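The Saturday Morning Computer Bench
By Beatriz Carvalho

My mother kept a dead computer under her desk for nine years because the vacation pictures were in it. She dusted it. She put a plant on top of it. When she finally let me haul it away last fall, I had no idea where you take such a thing, and that's how I ended up at the repair bench in Itunwood, holding a screwdriver for the first time in my adult life and having a ridiculously good time.

The bench runs out of the back half of an old shoe store on the Grerkdale road (the front half sells yarn, and the two crowds get along great). Benvinda Paiva started it with two folding tables and a coffee can of screws. People bring in towers that have been sitting in garages, and she shows them how to open the things up, clean them out, save what's on the drives and figure out which parts still have some life in them. The coffee can is now a wall of little drawers, and I could spend a whole day just pulling them open!

I'd always pictured the inside of a computer as something sealed and holy, like a watch. Then Benvinda handed me a soft brush and told me to go ahead and clean my mother's. It was mostly fluff in there, plus one petal off the plant. Under the fluff it was like a tiny town seen from a plane, and I brushed my way up and down the streets for half an hour while Liên Huỳnh, at the next table, told me what I was looking at.

Liên used to fix cash registers and she has opinions about everything. She likes old desktops for learning because there's room for your fingers. She wants you to take a picture before you unplug a single cable, and she'll ask to see it, too. She can't stand people who yank memory sticks out at an angle. You push the latches down at the ends, the stick pops up, and you lift it straight out. I did mine wrong the first time and heard about it through two cups of tea.

What surprised me most was how much of the work is just sorting. Zanele Kekana has the drive shelf, and she's strict: every drive gets a strip of tape with the owner's name before it goes anywhere near a tray. When I asked how many had come through, she opened her notebook and read me the number, 519, with real pride. By the time I left that day it was 526. Somebody's uncle had cleaned out an office. 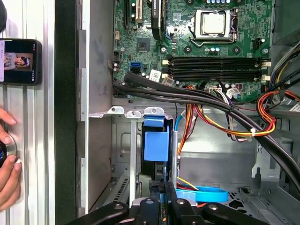
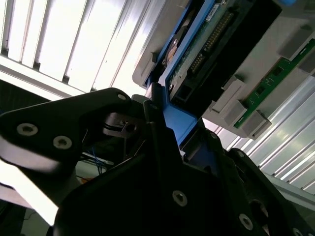 Anyway, back to my mother's vacation pictures. The drive took me 5 minutes to get out and most of an hour to get up the nerve to plug in. Zanele hooked it up to her spare machine, we all leaned in, and up came a folder called BEACH NEW NEW. I let out a noise that brought a woman in from the yarn side.

My mother has them on a stick now, which lives in her button box. The old tower stayed at the bench for parts. I've been back most Saturdays, and last week I showed a very nervous man named Nuno Cordeiro how to get his side panel off. He'd brought cookies. I told him to take a picture first.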